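How to test whether a small robot arm is ready for tidying up

People ask us whether a desktop arm can put away toys or sort a parts bin yet. The short answer is sometimes, on a clear table, with one kind of object. The steps below are the ones we use at Vedeline before we let an arm near a real chore. Set aside an afternoon.

1. Cover the table with plain, pale material and tape down the edges. Wipe off crumbs and dust.

2. Put out a single block. Pick a strong color that stands apart from the table.

3. Check the cables. Move each joint by hand through its full travel with the power off. If a wire pulls tight, give it more slack.

4. Record yourself guiding the arm through the pickup. We used 90 recordings for our first try and it was too few. The second set had 334.

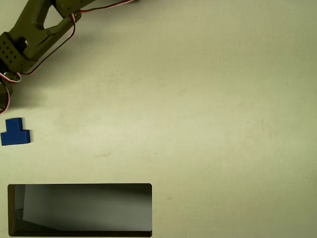 5. Change where the block starts each time. Turn it as well. An arm that has only been shown one spot will keep going back to that spot.

6. Run the test without touching anything. Write down every miss, including the near ones. Ours mostly came from closing the gripper too early.

7. Add a second block only when you are happy with the first.

Shape matters more than weight at this size. A plain cube is easier than a stepped piece, and cloth is harder than both. Folding laundry is still out of reach for our setup. Sorting one type of part into a tray is worth trying.

Keep your notes from step 6. You will need them if you change the gripper.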